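## 9. Folding Striped Fabrics

Stripes tattle. A plain cloth will forgive a crooked fold, but a pinstripe reports it to everyone who opens the closet.
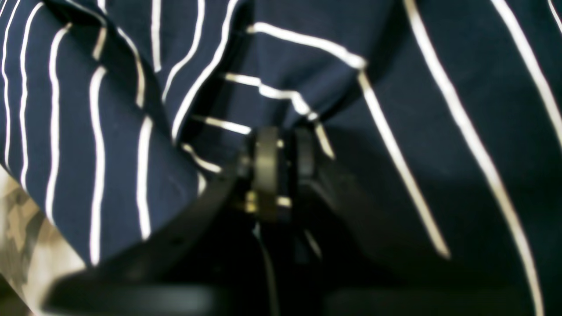

Work on a surface wider than the cloth. Your knees don't qualify.

1. Find two corners on the same side. If you find three, put one back.
2. Shake once, firmly, away from lamps.
3. Lay the cloth down with the stripes running away from you.
4. Fold in half along a stripe. Pick one and stay loyal to it.
5. Smooth from the fold outward, then fold again to fit your Bustden shelf insert.

**Note:** Dark fabrics hide their creases until daylight. Check near a window.

**Caution:** Do not iron over a fold you haven't inspected. The crease will outlive the warranty.

For fitted sheets, see Section 14, and bring a snack.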